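**Drandenport, Oct 30, 2021.** A research group at the Skandetti lab has published a method that lets a robot arm learn from its own failed tries. The method is called Sasia.

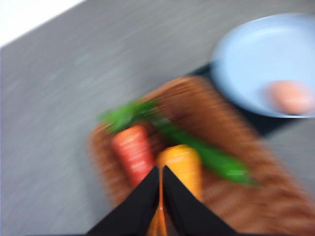
The arm practices with toy food, a basket and a plate. It made 2,118 tries in total, and 37 of them were first guided by a person's hand. After this, the arm chose its own movements.
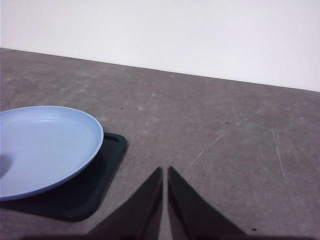

*View from the wrist camera, with the blue plate on its dark tray.*

In the older method, called Rocha, a failed grasp was deleted from the training data. Sasia keeps it and marks the moment when the mistake began. With this change the rate of success went up to 78 percent in the group's test. 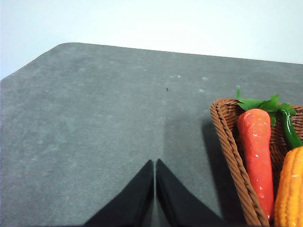
*Carrot, green pepper and corn in the basket beside the gripper.*

The group writes that long, thin objects remain the most difficult, and that a change of table can still confuse the arm. The training needs about 8 hours on one computer.
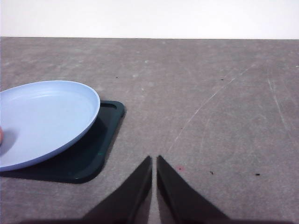 A reader of the paper in Skandetti's open forum asked whether the person who marks the mistakes would always choose the same moment, and wanted to see the test repeated with two people. The group plans such a test for December.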